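Niilo Kokkonen
2021-04-08

1/ A few notes on glaze fit, after a long February spent chasing one crazing problem. Mostly numbers and habits. Skip if you don't fire your own tableware.

2/ Crazing is a tension failure. The glaze shrinks more than the body on cooling, and the glass layer cracks to relieve the stress. Shivering is the opposite case and the more dangerous one on a plate, as slivers come off the rim.

3/ People blame the cooling schedule first. A slower cool can postpone crazing by weeks. It does not change the mismatch. If the expansion numbers are wrong, the lines come eventually.
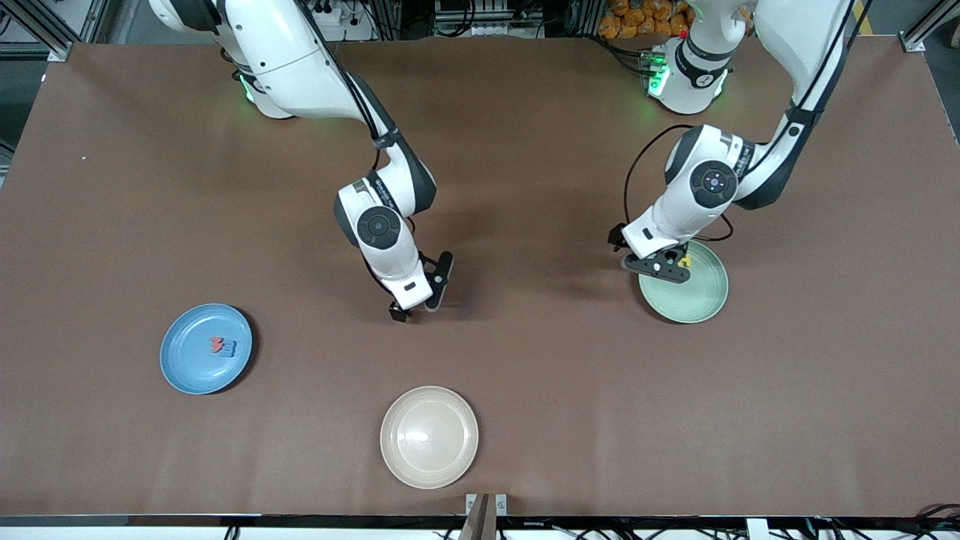

4/ My liner glaze was high in sodium. Sodium has a very high expansion for the amount you add, so I swapped part of the soda feldspar for a boron frit and brought silica up in small steps. Same cone, same body.

5/ Batch size was 1,000 grams dry for each step. Smaller batches let weighing errors creep in, especially on the minor ingredients. Sieve twice. Write the date on the bucket, not the lid. Lids migrate.

6/ Test on flat ware and on a closed form. A glaze can look fine on a tile and craze in the well of a plate, where it pools thick. Thickness matters more than most recipe sheets admit.

7/ The stress test I use: freezer overnight, then straight into boiling water, then ink wiped over the surface. Repeat three times. Out of 21 pieces in the first round, 19 crazed. Not a subtle result.

8/ Sanaa Alaoui asked whether the Birkodach clay body was at fault. Partly. It is low in free silica, so it contracts less through the quartz inversion. I ran the same glaze on the Gisler body and got fewer lines, but still lines. 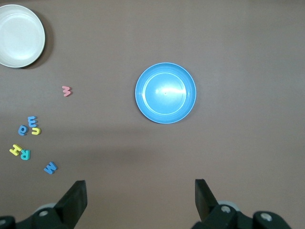
9/ Second round, with the frit swap: 67 pieces, two crazed, both with glaze well over my usual thickness at the foot. I now measure slip density before every session and let the bucket sit after adding water.

10/ The surface changed a little. The new version is less glossy at the same cone and slightly stiffer in the melt, so pinholes heal more slowly. A short hold at peak took care of most of them — longer holds made the rims thin.

11/ Still open: cutlery marking. The new liner picks up gray streaks from a steel knife on some pieces. They come off with a mild abrasive. I suspect the surface is slightly underfired near the kiln door. Cone packs on every shelf next time.

12/ Recipe and firing log go up once I have repeated the second round in the other kiln.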